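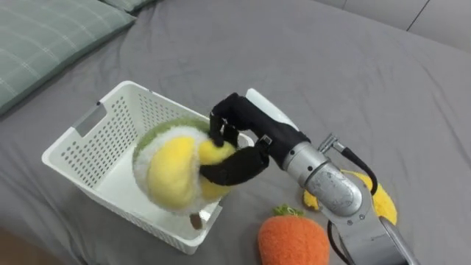

Photo: Stalwood Guest Homes

Rental Unit Walk-Through: Bedrooms, Hallway and Bath
Rultasside property, ground floor
Filled in by the outside inspector. Comments are mine. The checklist wording is Stalwood's and I've left it as I found it.

Before you start
The form asks me to tick "property generally safe" at the top, before I've looked at anything. Left blank. I filled it in at the end, and the answer is there.

1. SMOKE AND CARBON MONOXIDE ALARMS

1.1 Smoke alarm present in each sleeping room
OK.
Comment: Present, yes. The form used to stop there and I'm glad it doesn't now, see next line.

1.2 Alarm sounds when test button is pressed
PARTLY.
Comment: Main bedroom sounded. The back bedroom gave a chirp and then quit. The log in the kitchen drawer shows it as "tested, fine" every month in the same pen, which I find hard to believe. New battery today, still weak. Replace the whole unit.

1.3 Alarm within its service life
FAIL.
Comment: Date stamp on the back bedroom unit has been painted over. If I can't read it, I count it as expired.

1.4 Carbon monoxide alarm outside sleeping area
OK.
Comment: It's a Havari plug-in. The box promises "whole home protection." It is plugged in behind the hallway coat rack with a raincoat over it. Moved to the open outlet by the bathroom door. Please leave it there.

2. HEATING

2.1 Radiators secure to wall
OK.
Comment: Pulled on all of them. Hallway one has some play at the left bracket. Tighten.

2.2 Bedding and curtains kept clear of heat source
WATCH.
Comment: Bed had drifted since the last visit. Every cleaner pushes it a little to reach the floor and it never goes back all the way. Writing "keep clear" in the guest book does nothing. Put felt stops on the legs or mark the floor.

2.3 Surface temperature acceptable where small children may sleep
NOT TESTED.
Comment: Heating was off and I had no way to turn it on, the Lu control panel wanted a code. The form from December says "acceptable" for this line and gives no reading. Acceptable to whom, and measured with what? I'd like a number next time. Somebody send me the code.

2.4 Portable heaters removed or stored
FAIL.
Comment: One in the hall closet, standing on a folded blanket with the cord wrapped tight. If guests can find it they'll use it. Take it off the property.

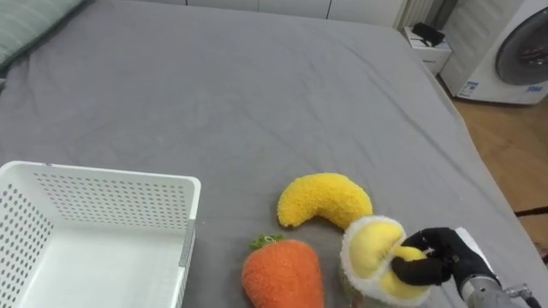 Bedroom with wardrobes, radiator and bedside cabinet. See items 2 and 3.

3. BEDS, FURNITURE AND FLOORS

3.1 Tall furniture anchored
PARTLY.
Comment: Wardrobes in the main bedroom don't budge. Bookcase in the back bedroom has a strap, and the strap is screwed into drywall with nothing behind it. I could lift the screw out with my fingers. Whoever ticked this last year looked at the strap and went no further.

3.2 Drawers open and close without tipping the unit
OK.
Comment: Bedside cabinets are fine. Dresser is fine with one drawer open. With all of them open it leans, as most do, so anchor it while you're fixing the bookcase.

3.3 Bed frame solid, no broken slats
OK.
Comment: Lifted the mattress in both rooms. Old crack in one slat, back bedroom, glued. It'll hold for now.

3.4 Clear walking path from bed to door, in the dark
WATCH.
Comment: The form says "adequate." I turned the lights off and walked it. Shin met the luggage bench. Move the bench to the other side of the door.

3.5 Rugs flat and non-slip
FAIL.
Comment: Hall rug slides. The owner says there's a grip pad under it. There is a grip pad, about half the size of the rug, and it has lost its grip.

4. CHILDREN'S ITEMS
Stalwood advertises this unit as "family ready," which is a claim I'd like to see somebody back up.

4.1 Toys in sound condition
OK.
Comment: Soft toys: pull the eyes, squeeze the seams, feel for anything hard inside. Anything with an open seam goes in the trash, it does not get put back "for now." Skip the toy's age label if it has one. I've had labeled ones come apart in my hand.

4.2 Storage without heavy lid or trap point
OK.
Comment: Open baskets are what I'd pick every time. Check plastic ones for splits along the rim and at the handles. The old wooden toy chest with the drop lid is still in the garage and still on the inventory. Cross it off and get rid of it.

4.3 Crib available and assembled per instructions
FAIL.
Comment: Travel crib with no instructions and a side that doesn't lock. Two tries, same result. Do not offer it to guests.

4.4 Window blind cords secured
PARTLY.
Comment: Main bedroom has cleats. Back bedroom cord hangs in a loop, well within a toddler's reach. The cleat is in a bag on the sill. It has been in a bag on the sill since my last visit. Fit it before the next booking.

5. ELECTRICAL

5.1 Outlets intact, no scorch marks
OK.

5.2 No extension cords under rugs or bedding
WATCH.
Comment: One runs behind the headboard. Not pinched today. A bed that moves (see 2.2) will pinch it sooner or later.

5.3 Outlet covers supplied
OK.
Comment: A bag of 6 in the kitchen. I don't think much of the loose push-in kind, they end up in small hands. Sliding covers cost a little more.

6. BATHROOM

6.1 Hot water at tap
FAIL.
Comment: Too hot to keep my hand under. The sticker on the heater says it was turned down. I don't go by stickers. Adjust, wait, test again with a thermometer, write down the reading.

6.2 Grab bar secure
OK.
Comment: Screwed, thank goodness, and no suction cups. Put my weight on it.

6.3 Door can be opened from outside in an emergency
OK.
Comment: Coin slot works. Try it yourself so you know which way it turns.

RESULT
Property generally safe: NO, not yet.

Must be done before next guests: 1.2, 1.3, 2.4, 3.1, 3.5, 4.3, 4.4, 6.1.
Can wait until the next changeover: 2.1, 2.2, 3.4, 5.2.
Still owed to me: code for the Lu panel, so I can do 2.3.

Photos of finished work are welcome, but I won't close an item on a photo. The blind cord was closed that way last time. Allow 2 hours for the return visit and leave the garage unlocked.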